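# flandier-bimanual-strands, data card (read the fault section FIRST)
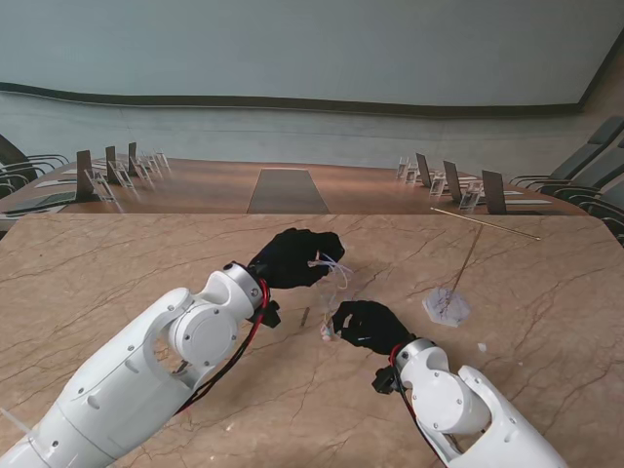 Last edited 25 Dec 2024, Sunil. Replaces the old card from June, which said nothing about the grip fault and should not be used for anything. If you downloaded before this card went up you have bad episodes mixed in with good ones. See "What to drop".

Short version: left hand kept squeezing after it was told to let go. Not every time. Logs said it had opened. Labels were built from the logs. So labels wrong.

## What's in here

- 2,268 episodes, two-arm teleop, gloved hands, tabletop
- task family: thin clear strands, small clear parts, sticks. Pick up, hold, pass across, put down
- one fixed camera, joint states, commanded grip, reported grip, motor current (both wrists)
- operators: Everaldo Caldeira and me
- site: Toledo, the meeting room, marble table. Second site (Bikitz) is a separate set, not covered here

No audio. No force sensing at the fingertips, which would have saved us a lot of this.

## The fault

Everaldo called it first. He was doing a pass, left to right, opened the left, and the left didn't open. Reported grip went to zero on screen. Hand stayed shut. He pulled away a little to free the strands and the right hand was still holding its end, so now both arms are loading against each other through a bundle of plastic. He hit the stop. Good call.

We power cycled, homed, tried again, fine for a good while. Then it came back. Then fine again. Typical.

What we know:

1. Reported grip comes from the **commanded** value when the hand controller misses its feedback packet. It doesn't flag this. It just copies the command over and carries on.
2. Missed packets cluster when the left wrist is rolled far out. Points at the cable run at the wrist, strain on the connector. Reseating it helped, adding slack helped more.
3. When packets drop, the open command sometimes drops too. So hand stays closed, log says open.
4. Right hand never did it in any session we checked. Same firmware, same part numbers.

What we don't know: whether the wrist cable is the whole story. Two of the bad episodes have the wrist nearly straight. Prolau (they built the hand controller) have the logs and have been told. No answer at time of writing.

## Why it matters for you

If you train on reported grip you'll teach a policy that "open" looks like a closed hand with strands in it. We did exactly that. Policy would open, wait, then drag. Took us way too long to look at the video instead of the plots.

Also clear strands are nearly invisible against the table at some angles. The reviewer can't always tell if the hand has let go. Where we couldn't tell we marked it `unsure`, please don't read that as good.

## What to drop

Flagged so far:

| flag | meaning | episodes |
|---|---|---|
| `grip_mismatch` | current says closed, reported grip says open | 402 |
| `unsure` | reviewer could not tell from video | 612 |
| `arm_load` | both arms pulling on the same object | 3 |

Flags don't overlap, each episode has one flag or none. The `arm_load` ones are kept in on purpose, useful for anybody writing a detector. Don't train on them.

Simplest safe filter:

```
python filter.py --drop grip_mismatch,unsure,arm_load --grip-source current
```

`--grip-source current` rebuilds grip state from motor current. Noisier at the edges of a grasp, a few frames late on release. Still better than a number thats made up.

## If you run this hardware

- Don't trust reported grip. Check `fb_age_ms`. If it's climbing, the value is stale
- Stop button within reach of the operator, and a second one with whoever is resetting the table. We only had the first one when this happened
- **Hands off the table while the arms are powered.** Yes even for one stray bit of plastic. A hand that says open may not be
- Lower the torque limit on the elbows before any two-handed pass. Ours was at the factory value, too high for this kind of work
- On a stop, do NOT back-drive the arms apart. Free the object at the fingertips first (powered down), then move the arms
- Leave slack at the wrist, check it at full roll both ways, before every session

## Fixed / not fixed

- [x] logger now writes `nan` when feedback is missing
- [x] cable slack, both arms
- [x] second stop button
- [x] elbow torque limit lowered
- [ ] re-review of `unsure` with the current trace next to the video
- [ ] lost open commands. Resend is a workaround, not on by default, needs `resend_open: true` in the config
- [ ] same check on the Bikitz set, Everaldo has it

The logger fix only helps new recordings. Nothing in this release was recorded with it, so every episode here has the old behavior.

## Other known problems

Episode names have a left/right swap in the oldest batch. The data inside is right, only the name is wrong. Use the `arm` field.

Timestamps between camera and joints drift a bit over long sessions. Resync script is in `tools/`, run it before you filter, not after. Filtering first shifts the flags and you'll drop the wrong frames.

`object_type` is free text, typed by whoever was driving. Expect "stick", "Stick", "stik". Sorry.

## Contact

Open an issue, put the episode name and the flag in the tittle. If it's a safety thing (arm moved when it shouldn't, hand didn't release) write "SAFETY" at the front and attach the raw log, unfiltered. Either Sunil Gunawardena or Everaldo Caldeira will pick it up.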